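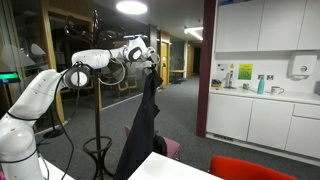
I've been on at everyone about coats since August, when I moved desks and ended up facing the kitchenette. Chair backs are not for coats! So now we have a stand, one of those old-fashioned ones with curved hooks at the top and a ring near the floor for umbrellas – well, I say it's for umbrellas. My black jacket looks rather smart by it, much better than squashed over that mauve-pink chair.

Print this page

Two things left to sort:

1. The pictures on the maroon column. Kerttu wants them moved along a bit, I like them where they are. 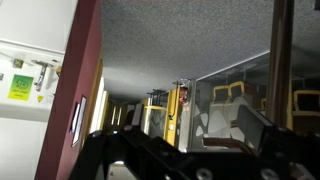 2. Labels. Rosaura and I both own plain black coats and I have gone home in hers twice – same size, same everything, except she keeps mints in the pocket.
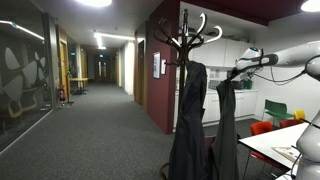 I'm going to sew a bit of red ribbon in the collar of mine tonight, if I can find the needle.

E-mail this to a friend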